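The Salt Road to Vitero: Trade and Power in a Market Town
Beril Güler, history project report, 18/12/2020

I picked this topic because my class spent one lesson on medieval trade and I wanted more! Vitero was a small town on the salt road, and its toll book survives in a printed edition. I read all 154 pages of it, and the best part is how much ordinary life slips in between the sums (lost mules, a fight over a broken gate).

The tolls were set by the lords of Ulitz, who lived two days' ride away. A loaded cart paid 10 pence at the bridge, and a trader on foot paid nothing at all, so you can guess what people did with their carts.

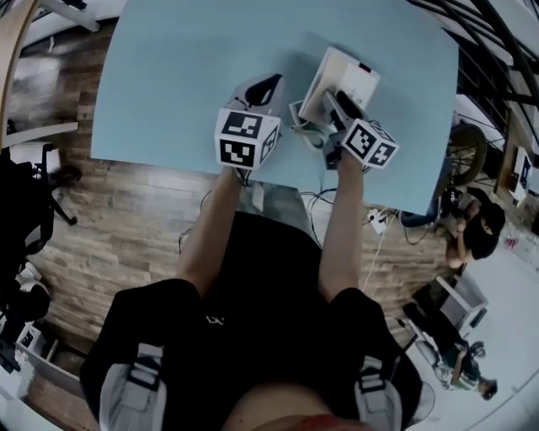
They unloaded before the bridge and carried the sacks over by hand. The clerk knew it too! He lists 81 complaints about it in a single year, most of them from January, when the river froze and people could skip the bridge completely.

My main source besides the toll book was Mwakalinga's history of the region, which runs to 900 pages. I only used the chapters on Vitero and Ulitz. For the final version I want to add a map of the road and a short section on the salt pans.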